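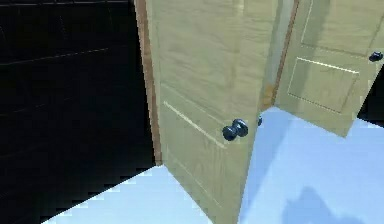

Keeping the Rovow trainer in order

2025-11-24

The door-opening programme at Fostunmont depends on one mobile manipulator, known in the building as Rovow, and on the simulated rooms in which its control software is tested before the machine itself is allowed to move. Leonie Hinrichs is responsible for the daily care of both. She spoke to the Zultano newsletter about how the cell is set up, which parts wear, and what has changed in the maintenance routine since June.

Ms Hinrichs describes the simulated rooms as part of the equipment. "We treat them as we treat the arm or the gripper," she said. "They have a version number and a service record. If somebody changes the height of a doorknob in the simulation, that is entered in the same log as a new finger pad."

Interior doors with round knobs make up the greater part of the work. A lever handle can be pushed down with a closed hand, but a knob must be held and turned, and the wrist has to keep its line while the door begins to swing. According to Ms Hinrichs, most faults in the cell can be traced to that short movement. The finger pads become smooth, the grip slips by a small amount, and the software answers by squeezing harder. The extra load then passes to the wrist joint.

Pads are now changed after 722 door openings. The earlier practice was to change them when an operator noticed slipping. "By then the wrist had been working too hard for several days," she said. "The new rule costs us more in pads and much less in bearings. We have replaced one wrist bearing since June, and it was an old one."

The check at the start of each shift takes 27 minutes. The arm is sent to its home position and the joint readings are compared with the stored values. The base is driven forward and back along a marked line. The gripper is closed on a test cylinder supplied by Stüber, and the force reading is written down. Any reading more than 5 per cent from the reference value means that the cell stays closed until the cause is known.

Asked whether the check could be made shorter, Ms Hinrichs was doubtful. The drive along the marked line had been left out for a period last year, and a worn wheel went unnoticed as a result. The robot arrived at each door slightly turned, and the team spent two weeks looking for an error in the vision software. "The wheel was a ten-minute job," she said.

Kerstin Frerichs, who maintains the simulation, joined the second part of the conversation. Her concern is the agreement between the simulated doors and the real ones. Hinges loosen with use and door closers lose their strength, so a door which matched its model in June may no longer do so. She measures the opening force of each training door with a spring balance and enters the figure in the model.

Ms Frerichs also varies the lighting and the surfaces of the simulated rooms. Dark, shiny knobs receive particular attention. "The highlight moves when the robot moves," she explained. "If the software takes the highlight for the middle of the knob, the hand arrives in the wrong place. We would like to find that out on the computer, where it does not cost us a finger."

Repairs to the arm are carried out on site where possible. The cell holds two spare grippers, one of which is always kept calibrated and ready to fit. Work inside the wrist housing is left to Stüber, and the arm is sent away with a copy of its log. Ms Hinrichs asks that operators record small irregularities, such as an unusual sound on closing, even when the readings are within limits.

The next planned stop is for the renewal of the cable run between the base and the shoulder. Simulated trials will continue during that time, and operators who need the real cell should arrange their bookings with Ms Hinrichs.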